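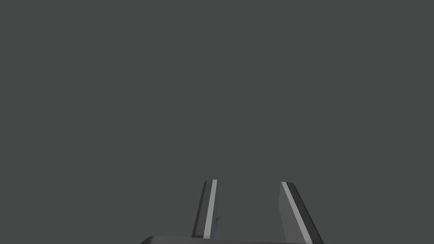 October, a little after ten at night

I have given the whole evening to the robot again and I'm not even a bit sorry. The dishes are still in the sink, which is pretty funny considering what I spent the evening on.

So, the question in my notebook is still the same one I wrote on the first page: can a machine do the boring jobs yet? Wiping a counter, putting the cup back, sorting the screws somebody dumped in the wrong bin at the shop. I go back and forth. Tonight I'm on the hopeful side!

I'm using the Zavar simulator for all of it now. I tried Wutden over the summer and liked the menus better, but Zavar runs on my old desktop without the fans screaming, and I can leave a batch going while I cook. The view from the gripper can be very plain – two gray fingers, open, and gray behind them – and I still get a little thrill every time it comes up. I know how that sounds.

The chore this week is the sponge. Get to it, close on it, lift it, set it down where it's told. A toddler does this all day long (usually with somebody's phone). I set up 194 tries before supper and had 68 clean lifts when I came back with my plate. Last week the same settings gave me hardly any, so I did a lap of the kitchen. The misses are all kinds. It comes in too high, or it pinches a corner, or it stops short and closes on air like it's very pleased with itself.

Cups went much better than this back in the spring. A cup holds its shape and you can be a little sloppy with it. Soft things give, and then whatever the program believed about the edges is out of date. I keep thinking about towels and I'm scared of towels. Kaczmarczyk, the laundry place on the corner, still folds every single one by hand, and I watched through the window for a while on my walk home. So fast! Flip, flip, done, and talking the whole time.
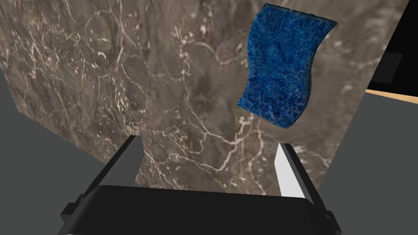

Is a blue sponge on a veined marble top too easy to count as a real kitchen?

It's easier than mine, because there's only one thing to pick up and nothing stacked on it or leaning against it. I'd still rather learn the simple version first and add the mess a piece at a time.

I wrote that out in full because I'll ask myself again by next month. The marble was my own choice, by the way. All those pale lines running everywhere make a busy background, and I want it to find the blue thing no matter what it's lying on. Wood grain after this, then maybe something with checks.

The shop-floor side looks closer to me. Surnesska put out a long write-up about their bin-sorting line and I read it twice on the bus. Same parts, same light, same height every day – of course that's going better than a kitchen. They claim 1,613 parts in one shift with a person stepping in now and then. I'd love to know how many nows and thens. But still, that's real work getting done, and I'd have laughed at it when I started this notebook.

For home I think we're at the stage of one chore, slowly, with somebody nearby. I'd take that! I'd happily stand there with my coffee and watch a machine wipe half a counter.

Plan for overnight: 2,000 tries, with a slower approach and the fingers coming in lower before they close. I changed the closing speed too and then changed it back, two things at once is how I lost a whole weekend in August. Must remember to turn off the sleep setting on the computer this time.

Okay, batch is started. Going to go do the dishes.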